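When the Arm Won't Let Go: Milagros Belmonte on a Stubborn Grip Fault

Milagros Belmonte starts talking about her fault before I've got my coat off. She runs manipulation testing at Jeruden, a small lab where a red-and-black arm sorts toys all day long, and she's been chasing one bug since last June. "It's the best bug I've ever had," she says, grinning. "I hated it for months and now I kind of miss it!"

The task is easy to explain. The arm picks a toy out of a container, carries it to a colorful shape-sorter and lets go. The trouble was the letting go.

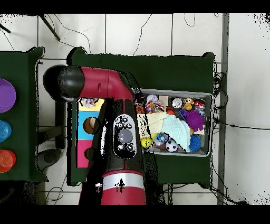
The test table at Jeruden, with the toy bin to the right of the arm.

"We'd tell the gripper to open, the software would report that it had opened, and the fingers would still be shut," Belmonte says. The arm, believing its hand was free, moved on to the next pick with the last toy still in it. Mostly that meant a toy got dragged across the table. Once it meant the wrist pressed a toy into the rim of the container hard enough to trip the force limit, and everything stopped.

Her colleague Alfredo Dagdag was closest that day, and he did what most of us would do. He reached in to pull the toy free. "The arm was stopped, but it was only paused," Belmonte says. "It hadn't been made safe. Alfredo had his fingers right there when the open command finally went through." He was fine (he got a pinch and a fright), but she shut down testing that same afternoon.
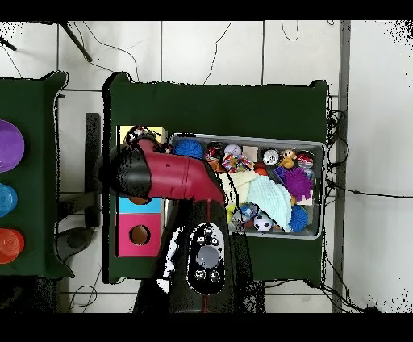
2,721 picks, 26 bad ones

What came next is the part she loves telling. The team went back through the logs for 2,721 picks and found 26 where the fingers lagged behind the report. Balls almost never did it. Soft things did, and the rope toy was the worst of the bunch.

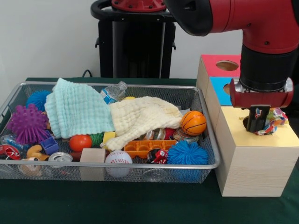 "Everybody blamed the rope," she says. "Me too! I was sure the strands were snagging on the fingers." Aileen Layug, who writes the control code, wasn't convinced, and she spent two days squeezing things by hand with the software turned off. A squashy toy lets the fingers close further than a hard one does. Past a certain point, the gripper's driver took longer to reverse, and the code above it wasn't waiting. It sent the command, started a timer and marked the job done when the timer ran out.

So the report of "open" had never been a measurement at all. It was a guess, and for hard toys it was a very good guess. "I laughed out loud when Aileen showed me," Belmonte says. "All that time we were reading a clock!"

The fix reads the real finger position before the arm is allowed to leave. They ran another 1,234 picks with it, soft toys included, and got no false reports. It does cost them a little speed, and she's happy to pay it.

The rules for people changed as well. A paused arm now counts as a moving arm, and hands stay out until the power to the joints is off. Dagdag wrote that one up himself.

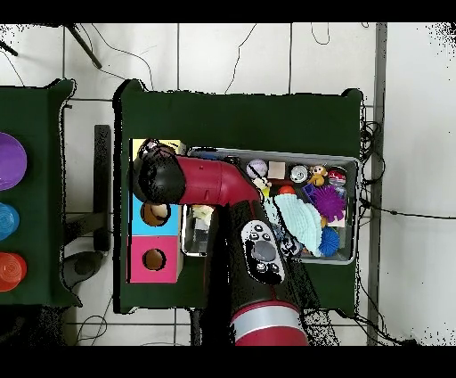
The arm reaching over the shape-sorter, toy tray alongside.

I ask what's still bothering her and she doesn't need to think. The fix covers opening. Closing has the same kind of timer behind it, and Layug is partway through replacing that too. "If it thinks it's holding something and it isn't, that's just a wasted trip," Belmonte says. "But I want to know. I want it to tell me the truth both ways." Then she's up again, off to find me the plot of finger positions from the day it all stopped.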